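Store credit after Jevari was bought by Trindeo, does it still count?

Posted in Shopping & Consumer Help > Refunds and Gift Cards

I have $136 in store credit at Jevari from a coat I returned in January. It is on one of their plastic credit cards, not a gift card, and I still have the return receipt. Last week I tried to use it at the store in our mall and the cashier told me the chain now belongs to Trindeo and the registers can't read the old cards anymore. She gave me a phone number. I called on Friday and sat on hold for a long time, then got a recording that said to visit the website. The website only talks about gift cards.

I also have a $9 reward coupon but I don't care much about that one. Does the new owner have to honor the credit? Is there someone I can complain to if they won't? The store is still open and still has the Jevari sign out front, so it seems odd that they can sell me things but not take their own card.

taheri_lane
Member, 514 posts

It depends on how the sale was done. If Trindeo bought the whole company, it took on what the company owed, and that includes your credit. If it only bought the stores and the name, possibly out of bankruptcy, then the sale agreement says which debts came along. Gift cards are often included for a set time. Merchandise credit is sometimes included and sometimes left out, and you have to read the wording.

What I would do:

Look for a page on the Trindeo site called customer notice or transition notice. It may be separate from the gift card page.

Write to them by email or letter and skip the phone. Give the card number, the amount, the date of the return and the store. Attach a copy of the receipt and keep the original. Ask for a yes or no in writing and give them a date to answer by.

If there was a bankruptcy, find the name of the claims agent. There will be a deadline for filing a claim. Filing is usually free and the form is short. Some customers who paid deposits or bought gift cards get moved ahead of other unsecured creditors, but whether store credit is treated the same way can be argued, so don't count on it.

If there was no bankruptcy and they still say no, file a complaint with your state attorney general's consumer office. A complaint with a paper trail gets read faster than one without.

Don't throw the card away even if the register rejects it.

fomura22
Member

same thing happened to me when they switched systems. I had over $200 on mine. Go back and ask for the manager, not the cashier. Mine typed the number in by hand and it moved to a new card. Took maybe ten minutes. The coupon is dead though, they won't take those

quietaisle
New member

I would try the manager first like the person above said, and write the letter if that doesn't work. If they do move the balance, spend it soon. I have no inside information on this chain, but a store that has just changed hands may close locations, and credit is not much use when the nearest store is two hours away. Check the return policy before you buy too. Mine had changed to exchange only, and that was not posted anywhere near the register. Ask them to print the balance on a receipt before you leave the counter.

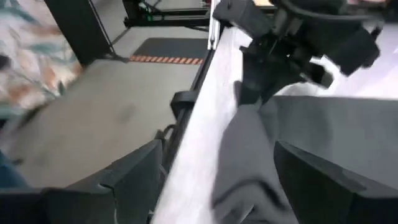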